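December 3, 2020
Workshop notebook – Kerau school poster contest, print day

Entries closed at noon and we ended up with 576 posters! That is far more than I planned shelf space for. The fourth graders from Ivstead sent theirs rolled in one giant tube, so the first hour went to flattening. Best method so far: roll them backward loosely, leave for ten minutes, then lay them under the big cutting mat overnight. Don't use the hot press. I tried it on a blank sheet with crayon on it and the crayon went straight into the felt.

Theme this year is "My Street in Winter" and the kids really ran with it. Lots of snowplows. One poster is just a very serious dog at a bus stop and I keep going back to look at it.

Checked each entry form against the back of its poster. 18 have no form at all, only a first name in pencil. I put those in the green folder and will call the school offices in the morning before lunch, when someone picks up.
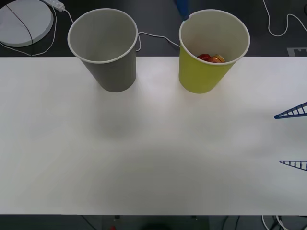
Scanning

The flatbed is too small for the 18 x 24 sheets, so each one takes two passes and a stitch. Settings that worked: 300 dpi, color correction off, sharpening off. With correction on, the scanner decides that pale blue snow ought to be white and wipes out half the shading. Marker scans beautifully. Glitter does not, it comes out as gray specks, and I've wiped the glass after every glitter poster. Keep those for the end of the batch.

File names go school, grade, entry number. No children's names in the file name, please – the list that matches numbers to names stays in the locked drawer.

Test prints

Ran the first proofs of the contest flyer on the Després stock, and wow, what a difference from the October batch. The orange finally looks orange. It does curl a little at the short edge if it's stacked while warm, so I spread the sheets out on the drying rack and they settled down fine. We need 3,000 flyers for the schools and the library. Total on the counter tonight is 30, all proofs, so the real run starts tomorrow.

The Helar stock is cheaper and I gave it a fair try. Nice feel, but the small type on the back filled in and the deadline line was hard to read. Could still be great for the certificates, where everything is set large. 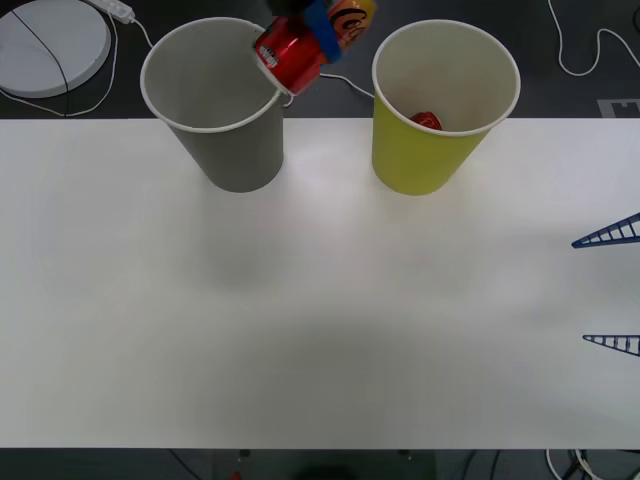 Harvey Tremblay wants the certificates on the Després too, even at the higher price, and says a kid who wins something ought to get a sheet that stands up in a frame. He'd also like the grade printed under the name this time. Fair on both counts. I'll price it out.

Still to do:
Call the schools with missing forms
Order a second box of archive sleeves
Reprint the judging sheets with a wider comments column
Measure the hallway wall for the show – last year's hooks may be too far apart for sheets this size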